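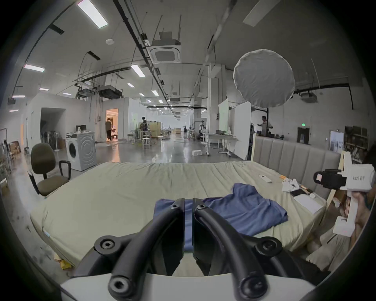

Figure 2. A blue cloth and several small items on a bed, seen past the open jaws of a gripper.

4.2 Late goals and the table that explains them

The received wisdom in the lower divisions is that a team fighting relegation finds something extra in the last ten minutes. Coaches believe it, local papers print it, and supporters who have already left to beat the traffic are told about it on the phone. We had 438 matches from the Vestania regional league with which to check, and we went in expecting the received wisdom to be half right.

It is somewhat less than half right. Teams in the bottom three did score more often after the 80th minute than they did in any earlier ten-minute stretch, but so did everyone else, including the champions and a mid-table side that had nothing to play for after November and played accordingly. Legs get tired, defenders stop tracking runners, and the ball goes in. Once we account for this general loosening, the relegation effect shrinks to a size that a referee's watch could explain.

What does survive is an effect on conceding. A bottom-three team that is level after 80 minutes is more likely to lose than a safe team in the same position. Entwistle, who coached at this level before taking up the more peaceful life of a co-author, regards this as obvious. A draw is worth one point, one point feels like nothing when the table is read aloud at training, and so a fullback who has not crossed the halfway line since spring suddenly discovers an appetite for attack. His replacement in the back line is usually a patch of grass.

To separate nerve from plain lack of talent, we compared each team with itself. Bezerra spent part of the season in the bottom three and part of it out, with the same goalkeeper and very nearly the same 11 starters throughout. Their late collapses bunched in the first of these periods. Skutov showed the same pattern, though more weakly, and Parnum showed the opposite, defending better the closer they came to the drop. We asked Parnum's coach, Reinaldo Coutinho, for an explanation. He offered several, of which the only repeatable one was that he had stopped telling the players the other scores.

We shuffled the league positions 1000 times and reran the comparison to see how often chance alone would give us a gap this wide. It seldom did. Readers who distrust shuffling may prefer the older method used by Barbosa and Magalhães, which gives the same answer after a good deal more arithmetic.

Two cautions apply. Match reports in this league are written by the home club, and the minute of a goal depends a little on who scored it. Sutherland checked a batch against video and found away goals drifting later than they should, presumably out of grief. Stoppage time is also recorded as the 90th minute whatever its true length, so our final bin is fatter than we would like. We return to both problems in Section 5, where we treat added time separately and drop the matches with no independent record.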